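Tuesday, gone eleven

Quick one before bed. Feet killing me. Bread day went wrong, then right, then a bit wrong again.

Up at half five to feed the starter and it had done nothing. Flat. Grey water on top, smelt of nail varnish. I'd left it at the back of the fridge since before Christmas, so my own fault, but I'd told Oda I'd bring two loaves on Thursday and I'm not turning up with shop ones. Poured the water off, scraped out all but a spoonful, fed it with the rye Smaranda gave me. Put it on top of the boiler with a tea towel round it. Went to work cross.

Work was work. Nelu off sick again so I did the post and the phones and had lunch standing up. Soup from Iordache, the lentil one, too salty now they've changed whoever does it. Used to be lovely. Won't bother again this week.

Rang Rozália on the bus about the starter. She said stop fussing, feed it again tonight and again in the morning and use warm water, not hot. Also said I'd been keeping it far too wet, equal weights she does, 300 g flour and 300 g water when she's building up for a big bake, and I've been sloshing it in by eye for months. She keeps hers in an old pickle jar and hasn't thrown any out since summer — makes crackers with the leftovers, or pancakes. Must ask for the cracker recipe. Olive oil and seeds I think, rolled very thin, she said the thinner the better and then the line went.

Home by six. It had bubbles! Not many, but there. Smelt of apples insted of varnish. Fed it again, weighed it properly this time, felt very virtuous. 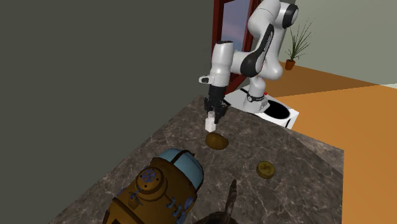

Then of course couldn't leave it alone so I made a plain yeast dough as well, for tomorrow's sandwiches. Strong white, bit of the rye, salt, the last of the dried yeast from the tin. Best before was October. Used it anyway. Kneaded it ten minutes with the radio on, some play about a lighthouse, missed the end. Dough nice, smooth, a bit tight. Should have put more water in, always the same with me, I see it stick and panic and throw flour at it.

Kitchen too cold for it to rise. Tried the oven with just the light on like Elba does. Worked a treat, doubled by half eight. Only then I turned the oven on to heat up with the bowl STILL IN IT. Got it out after a minute or so, no harm done apart from the cling film which had gone all tight and peculiar. Note to self: sticky note on the oven door. Elba does that too and I laughed at her.

Shaped it, tin, second rise on the side with the towel over. Baked it hot for the first bit then turned it down. Good colour. Sounded hollow when I knocked on the bottom. Split along one side where I'd been mean with the knife, so it looks as if it's leaning away from something. Ate the crust end far too hot with butter, which you're not supposed to do, it goes gummy in the middle. It did go gummy in the middle. Lovely though.

Things to get — rye flour (the mill at Darow if Elba's driving that way, else the ordinary one), yeast, seeds, greaseproof, washing up liquid. And a proper jar with a wide neck, sick of getting dough up my wrist. There's a Dakden one in the catalogue Smaranda lent me, number 2104, with a rubber ring, but you have to leave the lid loose or it'll pop, so what's the ring for. Might just eat more pickles.

Freezer wants sorting too. At least three bags of something brown with no label. Could be stew, could be the plum stuff from Carkis. Going to defrost one tomorrow and find out. If it's plums it's pudding, if it's stew it's tea, and either way it'll need that bread so slice the rest first thing and freeze half of it before it goes hard. Last time I froze the loaf whole and had to go at it with the big knife.

Oda texted, could I make one of the Thursday loaves without seeds, her mum's teeth. Fine. One plain one seeded. Mix tomorow night, fridge overnight, bake before work if I can get up. Ha.

Starter back on the boiler. Just been down to check on it in my dressing gown. Up by a finger's width. Put a rubber band round the jar so I can tell in the morning.

Alarm half five again. Night.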